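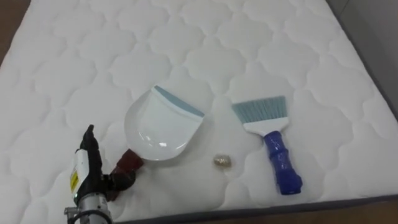

What does the Ollico package include for the price?

The task software, two sets of gripper pads, one calibration session by video and a year of updates, for 883 dollars up front and 138 a month after the first month. The robot is not part of it.

April, evening. Second full day with the bedroom tasks. Writing this up before the log files go off to Clorside, so that my version exists separately from theirs.

Startup was at 8:40. The self-check passed on the second run. The first stopped at the left wrist with a range warning, and the only choices on the panel were Repeat and Contact Service. Repeat cleared it. The manual has an entry for the warning but gives the cause as "joint outside expected range," so I still don't know if it means a mechanical fault or a number that was slow to arrive. Put it on the list of questions.

Calibration took 47 minutes. The sales sheet says to allow half an hour. Most of the extra time went on the mattress height, which the software wants entered by hand and then wants confirmed by touching the top surface at several points. A mattress gives under the hand. The software treats the point of first contact as the surface and then complains when the next point comes in lower. I ended up using the "soft surface" setting, which is two menus down under Furniture and should come up by itself as soon as you pick Bed.

Morning was the sweep-up task. Dustpan in one hand, brush in the other, a crumpled wrapper as the thing to be picked up. I used our own dustpan and brush, the ones with the light blue lip and bristles, because Clorside says the package works with ordinary household tools and I wanted to test that claim before anything else. The short dark red handle on the dustpan is an awkward shape for a gripper. The fingers have to close around it from below, and the wrist ends up low over the bedding. On the first grasp the pan was rotated too far for the lip to sit flat. I stopped the run, put the pan back by hand and started again from the grasp step. The software lets you restart from any step, and I will say plainly that this is the best part of the package. The Llanos kit we had over the winter made you go back to the beginning each time.

The brush was easier. The ridges on its handle seem to help, though I have nothing to compare it with.

One real problem with sweeping on quilting: the wrapper settles into the stitching. The task plan assumes a flat surface and a straight stroke. A person would flick it. The software repeats the same stroke at the same speed and reports the step as finished when the stroke is finished, whether or not the wrapper went in. There is supposed to be a check after each stroke. I found it in the settings, switched off. Switched it on, and each stroke now takes noticeably longer, with a pause while it looks. I would keep it on. A fast wrong report is no use to me.

Lunch. Updated the software while it was idle. The update notes mention "improved handling of light-colored linens," which was timely.

Afternoon was cloth handling. White fabric on a white mattress is the hard version, and I left it that way on purpose. Laundry basket on the floor at the foot of the bed, brush and a pad left lying at the corner. The task plan asks for a clear surface, but a bedroom is not going to be clear when this runs unattended.

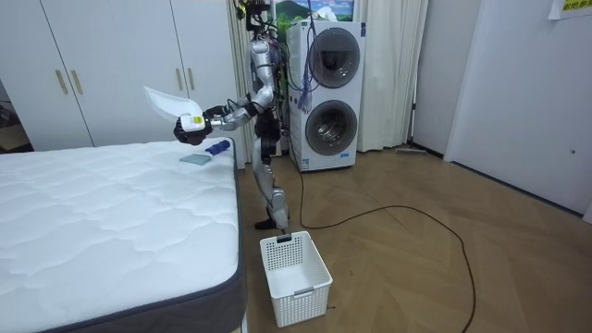 Cloth run, right arm out over the corner of the mattress.

Notes from the cloth runs, in no order:

Edge finding is better than I expected on plain fabric. It gets worse where the fabric is bunched, and then it tends to pinch two layers and lift both.

Lift speed is too high at the default. The loose edge flies up and the software loses it. Turned the speed down one notch and left it there for the rest of the afternoon.

It did not react to the brush or the pad on the mattress. I can't tell from the log if it saw them and ignored them or never registered them at all. Need an answer on that before I let it near a nightstand.

Cable routing is my own problem. The kit guide shows a ceiling hook, and I have the cable on the floor in a long loop. Moved it once during the day and should move it again.

Gripper pads: rated for 500 hours according to the leaflet. No visible wear, but it is far too early to say anything. Replacement pads ship from Dostthorpe and the web page does not list a price, only a button to request one. I requested one.

Support replied at 3:15 about the wrist warning from yesterday. Polite, quick, and asked me to send the log I had already attached.

Opinion so far: the software is worth the upfront price if you already own the hardware and have the patience to go through every settings page. The monthly fee is harder to defend. It covers updates and phone support, and so far the phone support has been email.

Shut down at 5:50. Tomorrow the dark sheets, same settings, then the sweep again with the soft surface setting turned off to see how much it matters. Charge the tablet overnight.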